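Medical Robotics Practical, Handout 4: Suturing with two arms
Course leader: Wiebke Kettler

Please read this sheet before you come to the lab. The practical is worth 50 points, and the written report another 50. You work in pairs: one person drives, the other keeps the log in Clustport.

4.1 What we practise

The task is a row of interrupted stitches over a straight incision in the tissue pad. Each stitch has its own knot and its own cut ends. If one knot becomes loose, the others still hold the wound. The right arm carries the needle driver. Before you pull a thread, look where both jaws are, and move only one arm at a time until you feel sure.
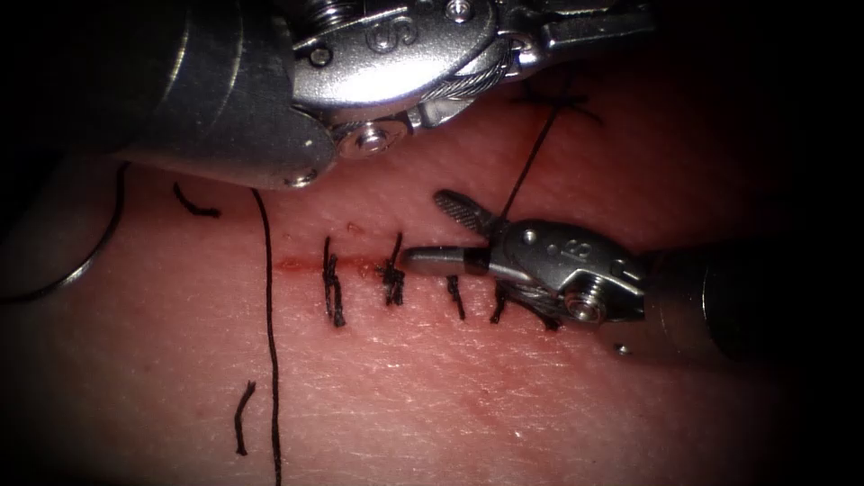

Why do we not simply pull the thread until it feels tight?
The arms give you no feeling of force in the hand, so you must judge the tension with your eyes. Look at the edges of the incision. When they touch, stop pulling – more tension will fold the tissue or tear it.

4.2 Working close together

Most errors in last year's reports happened when the two wrists came near each other. The jaws are easy to watch, but the housing behind them is wider and students forget it. Keep one instrument higher than the other when they meet over the stitches. Loose thread on the pad should stay outside your working area, otherwise you may catch it in the next knot.

The file Gandden contains 29 recorded trials from earlier groups. Watch at least two of them, and note every moment where a wrist comes too low.

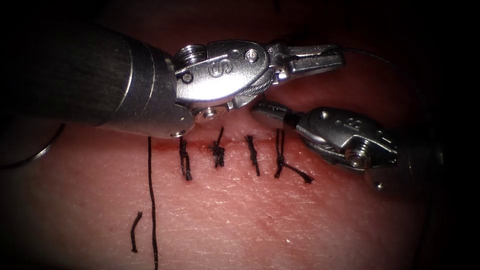
4.3 Report

Write for each stitch: start time, end time, number of grasps, and one sentence about the tension. Export the log from Clustport and add it as an appendix. The text itself should not be longer than 290 words. Drawings by hand are welcome.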